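Last updated: December

A PLACE FOR THE SMALL THINGS
Speaker notes, evening session, Trukdale Library

Slot is 15 minutes including questions. Do not do the button story unless they're laughing by minute 3.

Opening. Ask who has a drawer at home they have to lean on to shut. Wait. Every hand goes up except one, and that person is lying or just moved in. Say that mine held nearly 400 items when I finally tipped it out on a bedsheet, and that I could name a use for 80 of them. The rest were screws from furniture I no longer own.

Explain the bedsheet. You pour, you spread, you regret. Warn them that the sheet has to be slept on again that night, so the job has a deadline built in. Best trick in the talk, and it costs nothing.

Move to sorting. Beginners sort by what a thing is. Fine for beads. Hopeless for a drawer, where most of the contents are "part of something." I sort by the question I'll be asking when I come looking. "What do I hang this picture with?" is one group. "Why is the chair wobbling?" is another. "What on earth is this?" gets its own group and is always the biggest.

Pause here for the Brondeo story (bought the big cabinet, filled it with smaller boxes, lost the cabinet key in one of them). Keep it short. In Wekia it ran long and somebody's parking expired.

Next bit is about buying boxes. Do not buy the box first. I have said this in public for years and I have bought the box first every single time. Admit this before someone from my own household does.
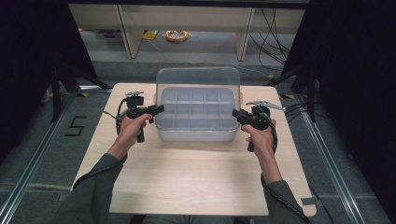
PART THREE: THE DIVIDED BOX

Lid up, nothing in it yet. Let them enjoy that. A divided box will never look this good again, and I think a lot of people would be happier if they stopped at this stage and put it on a shelf.

Points to hit:
- Clear lid. You will look through it and still open it to check.
- Leave one compartment empty on purpose. It'll be full of rubber bands by spring.
- Label after a month of use. My first labels described a much tidier person.
- Carry it level. (Sandberg, the stairs, the sequins. They'll get it.)

Close on the homework: one drawer, one sheet, before bed. Then questions. Someone will ask about cables. I have no answer about cables.

Related talks
The Garage, a Reckoning
Spices: How Old Is Too Old
Folding Fitted Sheets and Other Rumors

Contact | Copyright | Back to top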